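Hanna Kobzar has packed orders at Irkham for years, and she doesn't expect a robot to take over her bench by April. "They told me it does 200 picks a shift," she says. "I asked how many of those were forks."
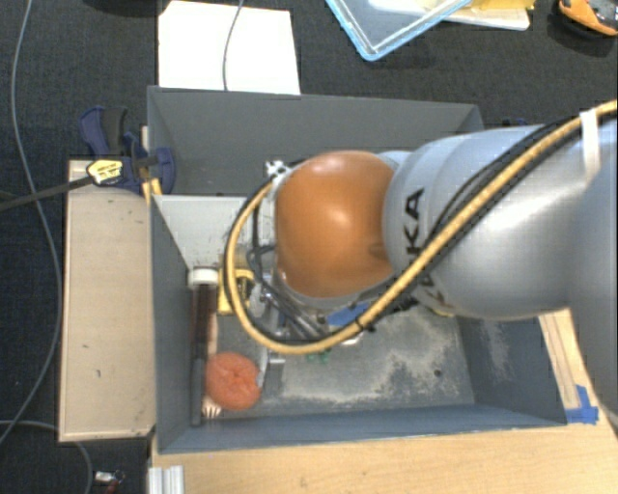
The arm over its bin of mixed items.

Her complaint is the jumble. Boxes in a row, fine, she says, a machine can manage that. "Give it a bin where everything leans on everything else and somebody ends up standing there."

Would she let one unload her dishwasher?

"With my plates? No. Ask me when it's done it 80 times and I've watched."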